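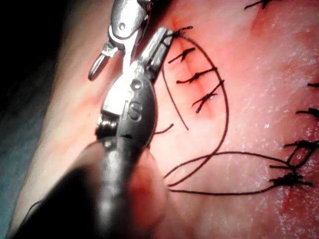
Figure 3. Needle-driver style instrument over a pale pink tissue surface, with the letters "IS" on the wrist housing.

4.2 Do stated fund targets tell us anything?

A venture fund's target is usually treated as a forecast. We doubt that it deserves the name. Of the 211 funds in our sample, 74 closed below the figure first given to investors, and the shortfall was widest among managers raising a second fund soon after a large first one. Kadrić reads this as a cooling of demand. Her reading depends on the first figure having been sincere, and we found little to support that. 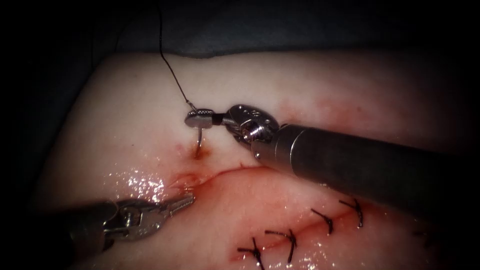

Tollow is a case in point. The manager named a high target in October, let it be repeated for months, and then described a much smaller first close as "in line with plans". Which plans were meant is unclear from the letters we were able to read. Cordeiro did much the same, though it at least cut its target in writing before the close.

12 shares
4 comments

Anchor commitments are a further problem. In 15 funds the largest single pledge came from the manager's own parent company, and Trodadent's was counted in full before any outside money had been signed. Remove such pledges and the supposed link between target size and investor appetite becomes very weak.

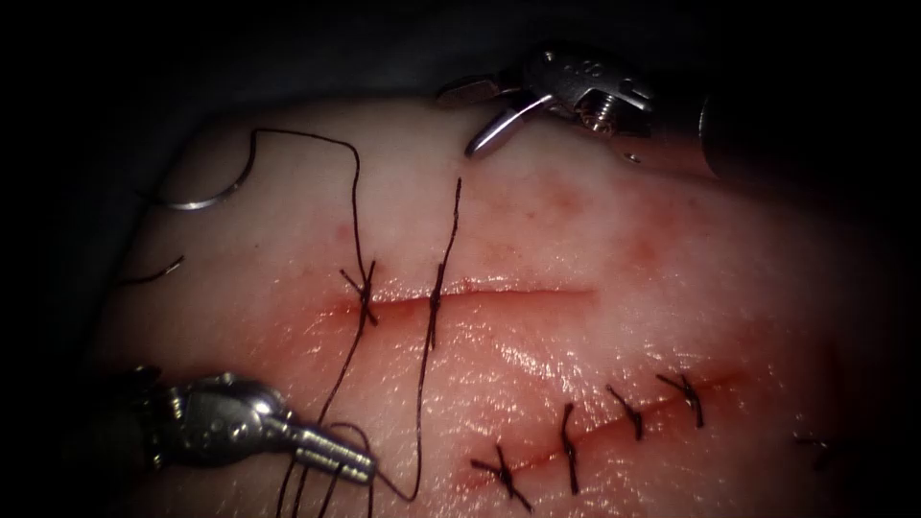

Vesela Kadrić has argued that later closes make up the gap. They may do so for a fund such as Marko, whose terms allowed a long extension, but we would not stretch that to the rest of the sample. Section 5 repeats the test using only cash paid in.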